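3.2 Equipment plan and cost basis

The budget was fixed before the task list was, and this shaped most of the choices that follow. We had one funding period, ending in January, and a rule from the Flelness program that no single purchase could take more than half of the equipment line. A two-arm robot cell with its own safety fencing would have used up the whole line and left nothing for spare parts. We therefore split the plan into two stages. Stage one pays for hand-held grippers and the time of the people who use them. Stage two pays for arms, and only for the tasks where stage one has given us enough material to work with.

Quotes were taken from two suppliers, Esesport and Coltero. Both could deliver hand-held grippers in pairs. Coltero offered the lower unit price but sold jaws only as part of a full gripper, so a worn jaw would mean buying the whole unit again. Esesport listed jaws, bolts and housings as separate items. We compared the two offers over the full project instead of at the point of sale, and on that basis the Esesport offer was cheaper. The comparison is sensitive to how fast the jaws wear. If they were to last the whole project, the order of the two offers would be reversed.

Our plan calls for 16 grippers, used as eight pairs. Five pairs are in daily use, two pairs are kept charged as replacements, and one pair is set aside for repair work and for parts. We first planned on fewer spares. The repair turnaround quoted by both suppliers was longer than we had assumed, and a pair with one broken gripper is of no use for any task that needs two hands.

Garment handling was chosen as the first task group for cost reasons as well as technical ones. Clothes are cheap, they can be used many times, and they need no fixtures. A bed gives a large flat work surface at a height that most people find comfortable, and furnished bedrooms can be rented by the day. Figure 4 shows two views of the two-gripper garment task.
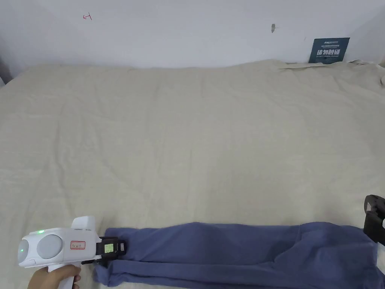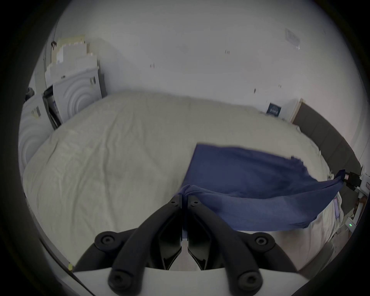
Figure 4. Two-gripper garment handling on a bed. Both views show fabric held, or apparently held, at two points by separate grippers.

3.3 Recurring costs

Hardware is the smaller part of the stage one budget. The larger part is made up of room rental, operator hours and the handling of recorded data. Rooms were budgeted at 121 rental days across all task groups, with garment work taking the largest share. We priced each rental day as a full day even when only a morning was needed, as none of the landlords we contacted would quote by the hour.

Operator hours were harder to plan. Cloth tasks have to be set up again after each run, and the setup time is not small compared with the task itself. A pair of pants that has been folded has to be opened and laid out once more before the next attempt. We budgeted setup and task time as one item and did not try to separate them. Breaks were added on top, with a longer one in the middle of the day, and the cost of training new operators was entered under the same heading.

Storage was budgeted for 610 hours of recordings. We kept two copies in separate buildings and planned for no deletion during the project. A third copy would have been safer, but it would have cost the same as one of the spare gripper pairs, and we judged the spare pair to be more useful.

Small items were grouped into one line – garments, bedding, labels, chargers, cleaning supplies and carrying cases. This line was set too low in the first draft of the plan. Carrying cases in particular were left out, and they are needed whenever the equipment moves between rooms.

3.4 Conditions for moving to stage two

Stage two money is released one task group at a time. For garments, we set three conditions: the planned recordings are complete, the jaw replacement rate is known, and a quote for a two-arm cell is in hand that covers delivery, installation and one year of service. The second condition matters because the same jaw design is planned for the arms, and the spares budget for stage two is based directly on it.

The arms themselves may be bought or leased. A lease through Avotiņš would lower the first-year cost and include service visits, but the total over three years is higher than the purchase price. We left this choice open in the plan. The version dated 2022-03-26 carries both options side by side, with the lease entered under running costs and the purchase under equipment.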